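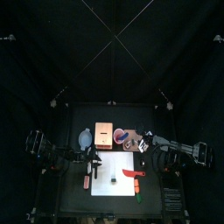

Figure 3. Two-arm station laid out for kitchen tasks, with one arm on each side of the table

3. Planning and budgeting for your station

Read this section before you place an order. It covers what to measure, what to buy and what to put in the budget for a Lergate two-arm station. Assembly starts in section 4.

3.1 Choose the space

1. Decide where the station will stand. Once the arms are mounted and set up, moving it means repeating the alignment in section 6.
2. Measure the floor area, then add clear space at both sides. The outer joints of the arms sit at the far left and right of the table, and you need to reach them for servicing.
3. Check the width of every door and lift on the way in. The table top is shipped in one piece.
4. Check that the floor is level. The feet adjust by a few millimetres only.

Note: If you plan to hang dark fabric behind and beside the table, as in Figure 3, allow room for the supports as well. Fabric and supports are not part of the Lergate kit.

3.2 Plan the power and cables

1. Find the nearest wall sockets. Each arm has its own power supply.
2. Measure the cable route from each arm base to the socket. Leave slack at the base so that the cable can form a loose loop. Do not pull it tight round a corner.
3. Order extension leads at the same time as the station. Standard leads are short, and late orders for longer ones are a common cause of delay.

CAUTION: Do not run both arms from an unswitched lead. You must be able to cut the power to both arms from where the operator stands.

3.3 Choose the arms and grippers

1. Decide whether your tasks need one arm or two. Holding a board with one gripper while the other moves an object needs two. Simple pick and place usually does not.
2. List the thinnest and the widest object you expect to handle. A knife handle and a bowl ask for very different openings.
3. Compare the list with the gripper table in Appendix B. Pointed fingers suit small items on a flat surface.
4. If you order Jusside grippers, order the matching mounting plates on the same form. They are not interchangeable with Cheon plates.

3.4 Budget for the working objects

Buyers often leave this line out. Set aside 400 for objects and replacements in the first year, in the currency of your quotation.

1. Start with a small set. Toy food, a toy knife, a cup, a bowl and a couple of boards are enough for a first kitchen layout.
2. Choose colours that stand out from the table top. A white board on a black table is easy to pick out, but dark items laid directly on the black are harder.
3. Buy two of anything that will be gripped often.

CAUTION: Use toy knives only. Do not put sharpened blades on the table, even with the arms switched off.

3.5 Fill in the budget sheet

Copy the lines below into your own sheet and add local tax.

Spare finger set, per pair: 378
Working objects, first year: 400
Installation and first service visit: 2000
Arms, table and grippers: see your quotation
Zoltura control licence: yearly, see your quotation

Prices are those in force on 30 January 2022. Delivery is quoted separately – ask for it in writing before you approve the order.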